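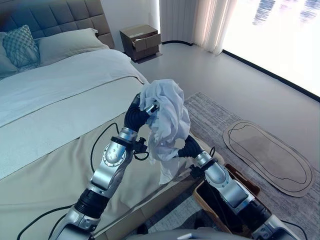 3 min read

From: Kiran Lodhi
To: gellero-screenings
Subject: Re: Projection format for the Saturday shorts program

Miloslav Bartoš wrote:

> The Imgate server only takes DCPs, so I need to know how many of
> the shorts are coming as files we have to convert. Also, is the
> kids' block still before the main program, or did that move? The
> lobby display at Sillance still lists the old order.

Two of the shorts are coming as ProRes files. Everything else is DCP. I will convert both on the Tyagi machine and bring them on the same drive as the rest. The drive is 500 GB, formatted ext2, which the server reads without trouble. Please don't reformat it to NTFS. We lost an afternoon to that in July.

The kids' block stays first. Doors open at 10:00 am and the block runs 38 minutes with no break. The main program starts at 11:15, so there is time to clear the house and check sound levels before the second audience comes in. The lobby display needs to be changed to match.
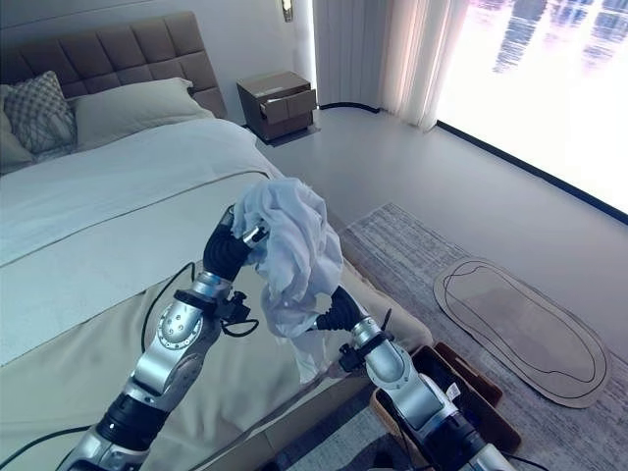 On sound: one of the converted shorts is stereo only. I am leaving it that way and mapping it to left and right. Last year we sent a stereo mix through the upmixer and the dialog came out thin in the back rows. The fader should stay at the house setting for the whole kids' block, then go back to reference for the main program.

Subtitles are burned in on both converted files. The DCPs carry theirs as separate tracks, so check that the right version is loaded in the playlist. The file names are close to identical and end in OV or VF. If a VF is loaded without its OV on the server, it will fail at ingest.

Still open:

- final running order for the main program
- who holds the key to the booth on Saturday
- whether Gellero wants the sponsor slide before each block or only once

Send changes to the list and not to me directly, so the playlist and the printed program stay the same.
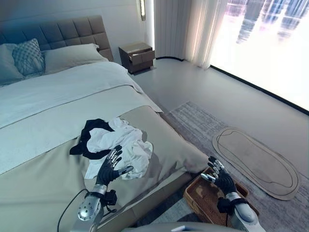

Bedroom with a tufted headboard and gray bedding

Kiran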